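**Cahier d'atelier, collecte « petits objets de table »**
08/05/2022

Dimanche, donc pas de téléphone, donc on avance. Objectif du jour : finir le lot « saisie et dépose, objets souples » avant de repartir sur les boîtes. Reprise avec les deux pinces à main, une par main, nappe à carreaux, même table que la dernière fois. J'avais juré de ne plus toucher à cette nappe. Le modèle adore les nappes, il les apprend par cœur et oublie l'objet.

### Avant de démarrer

- Calibration des deux pinces : ouverture complète, fermeture complète, trois fois. La droite ferme un poil moins franchement que la gauche. Déjà noté dans le cahier précédent, déjà ignoré dans le cahier précédent.
- Synchro des horloges faite à la main, clap au-dessus de la table. Méthode préhistorique, fiable.
- Lentilles essuyées. Il y avait une trace de doigt sur la gauche, et je préfère ne pas savoir combien d'épisodes du lot Jekholm elle a décorés.
- Disque Sayegh branché, 825 Go libres. Largement de quoi se tromper longtemps.

### Protocole, version du moment

La feuille Pakcombe dit : « saisir l'objet, le soulever, le déplacer vers la zone cible, le relâcher ». Quatre verbes, et au moins autant d'interprétations par verbe. Ce que j'applique, à reporter dans la feuille quand quelqu'un retrouvera le mot de passe :

1. Départ mains hors table, pinces ouvertes, deux secondes sans bouger. Le découpage automatique a besoin de cette pause, sinon il colle la fin d'un épisode au début du suivant et on récupère des monstres à deux objets.
2. Approche lente sur la fin. Les gestes humains normaux sont trop rapides pour le suivi de pose, qui décroche et replace la pince au plafond.
3. Une seule tentative de saisie par épisode. Si l'objet glisse, on garde l'épisode et on l'étiquette « reprise ». On ne le jette pas, on ne fait pas semblant.
4. Dépose à plat, ouverture, retrait vertical. Pas de petit coup de poignet pour décrocher l'objet. Je le fais tout le temps. Le modèle aussi, maintenant.

### Matinée

Série câbles seuls, main gauche. Le câble enroulé se prend bien par le milieu, là où l'attache le serre : les deux doigts ferment sur quelque chose d'à peu près rigide. Pris par une boucle, il pendouille, tourne, et finit par accrocher tout ce qui passe. J'ai quand même enregistré des prises par la boucle, il en faut. Un modèle qui n'a vu que des prises propres panique à la première boucle de travers, on l'a constaté chez Zasport devant des gens en chemise.

Problème récurrent : le noir sur noir. Pince noire, câble noir. Les patins bleus des doigts aident un peu à voir où finit l'outil et où commence l'objet, mais la segmentation a quand même avalé le câble dans la pince sur plusieurs épisodes. En relecture, elle était très sûre d'elle. Score de confiance magnifique, masque absurde. À signaler, avec les captures, et sans commentaire désobligeant (j'essaierai).

Deux pistes :

- racheter un câble clair, solution lâche mais efficace ;
- garder le noir et annoter une partie du lot à la main, solution noble, que tout le monde approuve en réunion en regardant ses chaussures.

Je vote pour les deux, dans cet ordre.

### Après-midi

Passage au bimanuel : un objet dans chaque pince, tenus en même temps, puis déposés l'un après l'autre. C'est là que la nappe devient intéressante, ses lignes bleues en diagonale donnent de bons points d'accroche au suivi visuel. Je retire donc une partie de ce que j'ai écrit plus haut. Une partie.

Pour le deuxième objet, j'ai pris le sachet de cotons-tiges. Objet pénible à souhait : plastique transparent, reflets, contenu qui se tasse d'un côté selon l'inclinaison. Le modèle actuel vise volontiers à côté du sachet, dans le vide, avec beaucoup de délicatesse.

Boîte FLYCOM debout au fond et petite voiture devant, en distracteurs. Consigne : on n'y touche pas pendant l'épisode, on les déplace entre deux séries, et on note qu'on les a déplacées. J'ai oublié de le noter une fois. C'est donc noté ici, ce qui compte à moitié.
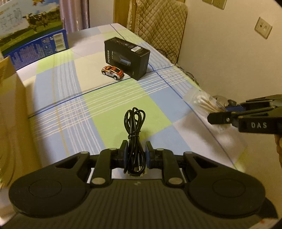

*Bimanuel : câble USB pince gauche, sachet de cotons-tiges pince droite. Boîte FLYCOM et voiture en distracteurs.*

Remarques sur cette série, en vrac :

- La pince droite entre par le bord du champ de la caméra gauche. Bien pour la cohérence entre les deux vues, moins bien pour le détecteur de mains, qui réclame une main entière et boude quand il n'a que des doigts.
- Sachet tenu au-dessus du bord de table : l'estimation de profondeur mélange le plastique et ce qu'il y a derrière. Refaire une série avec le sachet franchement au-dessus de la nappe et comparer.
- Le grand carton à gauche est trop près, il mange le bord de l'image et reste flou. Le reculer ou l'assumer comme variation de décor. Pour l'instant je l'assume, il est lourd.
- L'ordre de dépose doit être tiré au sort. Livré à moi-même, je pose toujours le câble en premier, et un modèle qui apprend mes manies n'apprend pas grand-chose d'utile.

### Bilan

81 épisodes gardés, câbles seuls et bimanuel confondus. Je n'ai pas compté les autres et je recommande à chacun la même hygiène mentale. L'étiquette « reprise » est bien représentée, surtout sur le sachet.

Relecture rapide d'un épisode par série sur l'écran de l'atelier : le clap est visible partout, les pauses de début aussi, sauf sur la première série, où j'étais pressé. Le découpage l'a vu tout de suite. Il ne voit pas le câble, mais ça, il le voit.

### À faire

- [ ] Acheter un câble clair, enroulé avec la même attache
- [ ] Resserrer la pince droite, vraiment, avec un tournevis
- [ ] Ajouter « retrait vertical » à la feuille Pakcombe
- [ ] Script de tirage au sort pour l'ordre de dépose
- [ ] Série sachet au-dessus de la nappe, mêmes distracteurs
- [x] Copie du lot sur le disque Sayegh
- [ ] Vérifier la copie du lot sur le disque Sayegh

Pour qui reprend le poste : les patins bleus accrochent moins quand ils prennent la poussière, un chiffon humide suffit, surtout pas d'alcool. Livraison du lot complet prévue en juin, boîtes comprises. Les boîtes, je n'ai pas commencé.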